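Courses > Money and Everyday Economics > Handouts > Week 6

Pegs, floats and what happens when you join somebody else's money

Morning all. I promised to write up the bit we rushed through before the break, so these are my notes on exchange rates, tidied a little (only a little). Read them before the seminar and bring a calculator.

Start with Zenville, our made-up country from week two, which uses the laur. If the laur floats, its price against other currencies moves every day, depending on who wants to buy it and who wants to sell. If it's pegged, the central bank has promised a fixed price and has to keep that promise by buying and selling out of its own reserves.

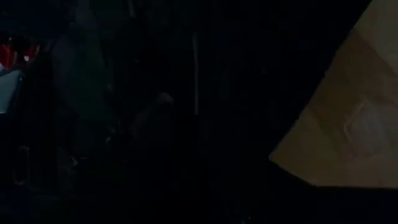

p. 11

Now suppose Zenville pegs at 400 laur to 1000 of its neighbour's crowns. Lovely for exporters! They know what they'll be paid next spring and can sign contracts without losing sleep. But if people start to doubt the promise they'll rush to swap their laur for crowns, and the bank's reserves drain away. It can put interest rates up to tempt them back, and then everyone with a mortgage feels it.

Joining a shared currency goes a step further. There's no peg left to attack, and no changing money at the border either, but Zenville also gives up setting its own interest rate. If the rest of the club is booming while Zenville is in a slump, the rate will probably be wrong for Zenville. Gudrun Åberg asked me last time what a country can do then, and my answer was too short. It can spend more or tax less (if the club's rules allow), wages can fall, or people can move to where the jobs are. All three are slow and the middle one is miserable.
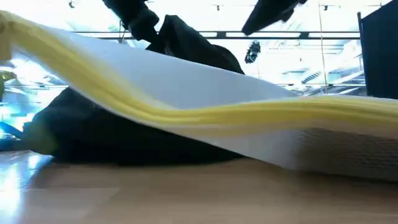
Foam sheets in layers, on a table.

What about prices on changeover day? Shoppers nearly always say everything went up. Part of that is rounding: a coffee that converts to an awkward figure gets nudged to a neat one, and we buy coffee far more often than we buy fridges, so the coffee is what we remember. I'd like you to argue about whether that matters.

For the seminar:

1. A shop in Zenville sells a coat for 515 laur. At our pegged rate, what is that in crowns? Then do it again with the laur worth a tenth less.

2. Iddrisu and Zane will speak for keeping the laur, Aivar and Ngọc for joining. Five minutes each side, please, and I will be strict.

3. Who gains from a weak currency, and who loses? Think about savers as well as factories.

Chapter four of the course reader covers most of this, though skip the box on gold, we'll do that separately.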